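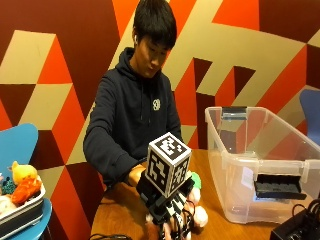 Fine, but does the import ever finish? A reader asked that after the last version of these notes, and the question is fair. It does, if you keep the file small. The box says "any size." Don't believe the box.

## 4. Loading your household list into Listley

You'll need a Listley account, a spreadsheet of what you own (even a bad one), and the Jullosico label printer if you bought the bundle. A pen and masking tape do the same job.

1. Save your spreadsheet as a CSV file. Keep the original somewhere Listley can't reach it.
2. Delete any blank rows at the bottom. Listley counts them as belongings.
3. Split the file if it has more than 300 rows. Mine stopped at row 287 with a green check mark on the screen, as if all was well.
4. Open **Lists > Add > From file** and pick the first part.
5. Match the columns by hand. The "Smart Match" button put my prices under "Room."
6. Press **Load** and leave the tab open until the row count shows up.
7. Compare that count with your own before you load the next part.

> **Caution:** "Undo import" removes everything added that day, including items you typed in yourself. Export first.

### 4.1 Naming containers

The manual from Krishnan, the reseller, wants a six-part code for every container. I tried it for one closet and gave up. Use the room and a number: *Hall 2*, *Attic 5*. If you move a container to another room, keep the old name until you have an hour to spare and can change the label and the entry together.

1. Go to **Places > New container**.
2. Type the short name. Skip "Theme color."
3. Add what goes inside, in plain words you'd use when looking for it -- "winter hats," say, and never "seasonal headwear."
4. Print or write the label and put it on the long side.
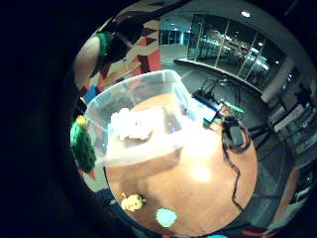

Labels belong on the lid, one reader insists, the way the Krishnan manual shows them. I still say the side. Lids get swapped, and a stacked lid can't be read without lifting whatever is on top of it. If you must have both, print two and accept that one will end up wrong.

> **Note:** The starter roll holds 30 labels. The Jullosico prints a test label every time you open the cover, so you won't get 30.

### 4.2 Reminders

Listley turns on "Check-in" reminders for each container. With 218 items in my list I was getting several a day, most of them asking whether I still owned a colander.

1. Open **Settings > Nudges**.
2. Turn off **Check-in** and **Tips**. They're separate switches.
3. Leave **Warranty dates** on. It's the only one I've found useful, though it missed a kettle in December.
4. Sign out and back in, then look again. Tips came back on for me once after an update.

### 4.3 The Ima add-on

Ima claims to guess the value of each item from its name. It priced my bath mat higher than my bicycle. Leave it off, and if your insurer wants figures, type them in from your receipts under **Item > Paid**. Scans of receipts go in the same place, one file per item.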